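Home | Notebook | Stores | Kit lists | Contact

Workshop notebook, August

Sports store, bagging and labelling

Started just after nine. Aim for the week is to get everything off the open shelves and into clear bags before the Shabalala hall loan goes out. The old cardboard boxes have gone soft at the corners and the lids no longer stay down. Xolani Rampersad cleared the long wall yesterday evening, so I had a clean run at it.

Bags. We have two sorts in. The Brunow ones are the heavier film with a drawstring in the hem. The Drirar ones are thinner, with a press seal along the top. I tried both on the small kit. The press seal is quicker to shut but splits at the side seam if anything with a corner goes in, and it did that twice on the bat covers. The drawstring bags take longer to close and the cord bunches up at one side if you pull from one end only. Pull both ends together, then knot. I have put the Drirar bags aside for paper and score cards.

Weights. Set a limit of 800 g for a drawstring bag if it is going to hang on a hook. The bag of rounders balls came to 651 g and hung all right over lunch. Skittles were well over, so they have gone in the crate under the bench with a tie-on label.

Labels. Printed a sheet of 50 and used nearly all of it. Ink smears on the film if you handle it straight away. Leave the sheet on the windowsill while you pack and stick the labels on last. Numbers carry on from the old stock book, so the first new one is 3,219. Please don't start again from 1, as Stavosa still quote our old numbers when they send repairs back.

Badminton. The nylon shuttles were spread over three shelves and a biscuit tin. Any with a torn skirt or a loose cap go in the bin. Squashed skirts are worth a try over the kettle first, held well up in the steam and eased round with a finger. It worked on most of them last winter. Sound ones go in the clear bags, skirts not pushed into each other too hard or they come out stuck and somebody pulls the cap off. Feather shuttles stay in their tubes and do not get bagged.

Lay the bag flat on the white table to fill it, then lift the film at the mouth and let things slide down. Much easier than holding it open with one hand. Check the bottom for bits of card and old packing before the knot goes in.

Still to do: nets, posts, the bag of odd grips. Need more cord, the cream sort if they have it. Xolani has the key to the tall cupboard until Shabalala collect.

Bag with the yellow shuttlecock in it, cream cord along the opening:

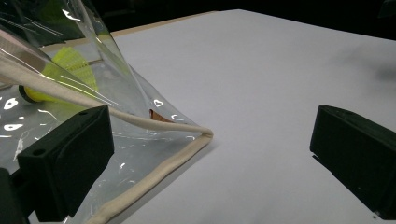

Related entries

Restringing the practice rackets
Stavosa repairs, what came back and what didn't
Hooks for the long wall
Drying out the nets
Stock book, old numbers and where they went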